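Section 4: Setting Up the Plidell Play Kitchen Corner

This section covers the bench, the shelf rail and the storage of loose pieces. Do section 3 (frame and feet) first. You will need the hex key from bag C, a spirit level, a soft cloth and a second person for step 3.

4.1 Fitting the bench top

1. Lay the bench top face down on a rug or folded blanket. The pre-drilled side should face up.

2. Press the four plastic locators into the corner holes until they sit flush. They are a firm fit. Do not use a metal hammer.

3. With one person at each end, turn the top over and lower it onto the frame. The locators drop into the slots on the rails.

4. Fit the M6 bolts from underneath, finger-tight only. Tighten them in diagonal pairs once all four are in.

5. Check the top with the level. If it rocks, wind the adjustable feet up or down half a turn at a time.

Note: The bench can be set at two heights, 390 mm or 425 mm. The lower setting suits most toddler rooms. If you change height later, empty the bench first and repeat steps 4 and 5.

CAUTION: Do not stand or sit on the bench. It is made for play pieces and small containers only.

4.2 Fitting the shelf rail

1. Hold the rail against the back uprights with the lip facing forward.

2. Line up the middle hole and start that bolt first, then the outer two.

3. Clip on the end caps. A cap that will not clip is usually on the wrong end – swap left for right.

4. If the unit will stand against a wall, fit the Zelter anti-tip strap now. The wall end must go into a stud or a suitable masonry plug. Plaster alone will not hold it.

CAUTION: The strap is required in any room used by children under three.

4.3 Plates, boards and play food

Loose pieces are packed separately from the furniture. Wash them in warm soapy water before first use and let them dry on a rack. Play food with a seam should be wiped, not soaked.

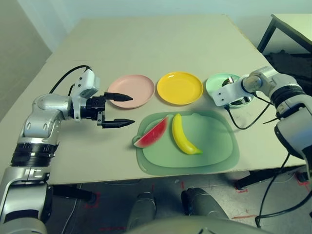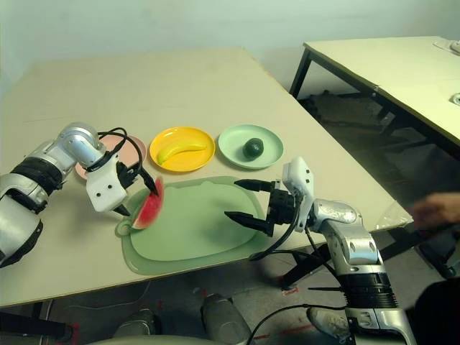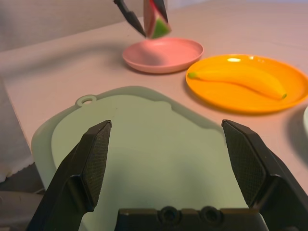 Can the cutting boards go in the dishwasher?

Hand washing is recommended. The heat of a drying cycle can warp a thin board, and a warped board will slide about on the bench. If a dishwasher is all you have, use the top rack and turn the drying cycle off.

4.4 Storing loose pieces

1. Stand boards on edge in the rear slot of the storage tray. Stack plates flat beside them.

2. Keep play food in the deep tub. Leave the lid off overnight if anything has been washed that day.

3. Slide the tray in until you feel the stop. Pulling it past the stop will lift it off its runners, so empty it first if you want to take it out.

Note: Replacement trays made before December are 61 mm deep and have no stop. They fit the runners but must be lifted in from the front.

4.5 Regular checks

Each week: wipe down all surfaces, look over the play food for splits, and throw out anything with a piece missing.

Each term: retighten the bench bolts, check the strap for fraying, and check that all four feet touch the floor. Centres with more than one unit may find it easier to do the lot on the same afternoon.

Replacement bolts, caps and straps are sold by Remach in the one spares pack. Quote the colour of your end caps when ordering. For missing parts, write to Zawadi Chege at the Remach spares desk and include the number printed on the bag label.

Section revised 30 July 2020.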